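Drostholm 909 two-arm table cell
2 min read

We love this little cell! Two black arms face each other over a pale wooden table, on a black rail frame, and setting it up is a proper pleasure once the arms are level.

Bolt the rear rail first, then the sides, and leave the front rail loose until both arms are on. Check the fingers every 200 cycles - a bent tip is easy to miss and quick to swap. Cables need slack at the outer joint, so give each one a generous loop and run the arm through its full reach before you tie anything down.

For a practice layout we like snack packets in clear trays with a round woven mat between the arms, because wrappers are slippery and soon show up a lazy grip.
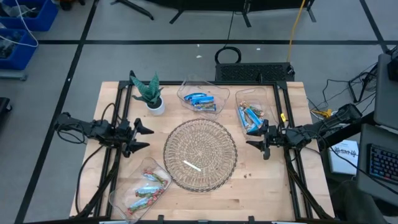

Wipe the rails with a dry cloth, never oil, and re-zero both arms after any knock. Spare fingers come in packs of 2.

Related items
Ivonier finger tips, pack of 2
Sindumar cable ties
Ait Brahim rail clamps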